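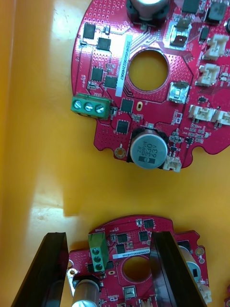 Asked by Ximeng Fu — November 2025 — Electronics & Small Repairs — 3 answers

How do I store round bare boards without wrecking the tall parts?

Hi all! I finally started sorting out the spare boards I bought when the Hetgate surplus place in Fekitdale cleared its back shelves, and I'm stuck on something pretty basic. They're red, kind of round with scalloped edges and a big hole in the middle, and every one has a green three-screw terminal block plus a big fat capacitor that sticks up way higher than the rest (the one I can read says 330 and 63V on top). Right now they're going into yellow-orange plastic trays, lying flat, chips facing up. It looks nice and I can see everything, but at this rate I'll run out of trays before I run out of boards.

I have 40 of them. Stacking them directly seems like a terrible idea because the capacitor on one would be holding up the whole board above it. I thought about running a dowel through the center holes and hanging them like donuts — is that dumb? Also, do I need to get them off the plastic right away? My brother-in-law says plain plastic trays will kill chips with static and now I'm nervous about the ones that have been sitting there since the weekend.

One more thing: each board has a white label strip with a barcode kind of thing on it. I'd like to be able to read those without handling everything, if there's a way.

ANSWER (marked helpful, 13 votes)
Yuxi Duan

Not dumb, but I wouldn't do the dowel. I tried it with some ring-shaped light boards a few years back and they swing, and when they swing the tall parts knock into the back of the next one. You'd need a spacer between every pair, long enough to clear the capacitor, and by then you've built a whole contraption.

What I ended up with was a slotted box. Take a sturdy carton, cut foam strips with grooves, and stand the boards on edge like records. Measure from the back of the board to the top of the capacitor, then add a finger's width, and that's your spacing. With scalloped edges, check where the board touches the foam so it isn't resting on a connector near the rim. Mine sat better once I cut the grooves a little deeper than I thought I needed.

On the static thing, your brother-in-law has a point even if he's a bit dramatic about it. Ordinary plastic can hold a charge, and you can't tell by color whether a tray is the static-safe kind. Look for a marking on the bottom. If there isn't one, put each board in a static shielding bag before it goes in a tray or the box. I buy them in packs of 50 and they last me forever! Touch something grounded first (or wear a strap), pick the board up by the edges, and don't lift it by the capacitor no matter how handy it looks.

For the labels, take one photo of each label as you bag it and write a number on the bag in marker. I keep the numbers in a notebook. The silvery bags are a pain to read a barcode through.

Whether the ones in the trays are OK, you'd have to test them. I wouldn't lose sleep over it.

ANSWER (4 votes)
gu_garage

Pizza boxes. Small ones, clean obviously. One bagged board per box and they stack great. Takes up a ton of room though.

ANSWER (0 votes)
Billow

just sell half of them, what are you going to do with 40

Comment from Ximeng Fu: Ha, fair question, and I don't have a good answer yet. Going with the foam slots. Yuxi, did you glue your strips down or just wedge them in?

Comment from Yuxi Duan: Wedged! Cut them a hair long and they hold themselves. I glued the first box and then couldn't change the spacing when I got different boards.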